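From: Karlijn Mulder
To: bin-picking list
Date: Fri 17 March
Subject: Re: Olach grasp planner – anyone tried it on mixed bins?

Inna Bondarchuk wrote:
> We are thinking about the Olach kit for our returns line at Limano.
> The demo bins are all cartons and bottles, nicely spread out. Ours are
> whatever people send back, half of it in crinkly see-through plastic.
> Has anyone run it on something like that? Also, how painful is the
> setup, and does the software insist on their own gripper?
>
> Inna

Hi Inna,

Yes, and I'm happy you asked, I've been boring my coworkers with this for weeks! We have had the kit on trial since October, and I like it a lot more than I expected to.

Setup first. The planner itself took us one afternoon. The calibration took four days, but most of that was our fault (we had a stale tool frame left over from the Drundance project and kept blaming the camera). Once that was fixed the wizard went through on the first try. Do read the chapter on payload data before you start, it's near the back of the manual and it really should be on page one.

You don't need their gripper. You give it a finger model and a stroke, and it plans with that. Suction cups are supported too, though I have only played with that part for an evening. Stevens on this list asked about dual tools a while ago – no, not yet, one tool at a time.

Clear plastic is the weak spot, as with everything else I've tried. Depth drops out on the shiny wrinkles and the planner gets shy. What I love is that it tells you so: every candidate grasp comes with a score and a short reason, so you can see that it passed something over for missing depth and set your own threshold. We went from 7 to 4 on their scale for wrapped items and it got much braver.
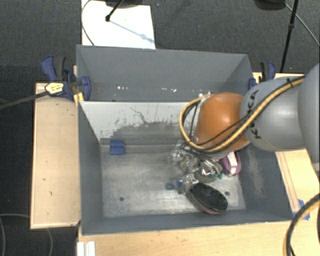

Our test bin is a plain gray metal one on a wood table, with the KUKA working over it from the right. Clamp yours down, please, whatever you use. We have a clamp on each rear corner, and I would not go back to a bin that can wander between scans. The load is the sort of thing you describe: clear packages bunched up on the right side with a big oval brush-like thing in front of them, and one little blue block off by itself at the foot of the divider. Small parts against a wall are worth trying early in your own trial, as the wall margin setting has a big say in them and the default is pretty cautious.

Two gripes. The log viewer slows to a crawl past 900 picks, so export before then. And cable clearance is on you, the collision model knows the arm but not what you've strapped to it. I added a fat capsule around ours by hand and that was fine.

If you want, I can send you our config file and the eight item profiles we made. Not pretty, but they'd save you some typing.

Karlijn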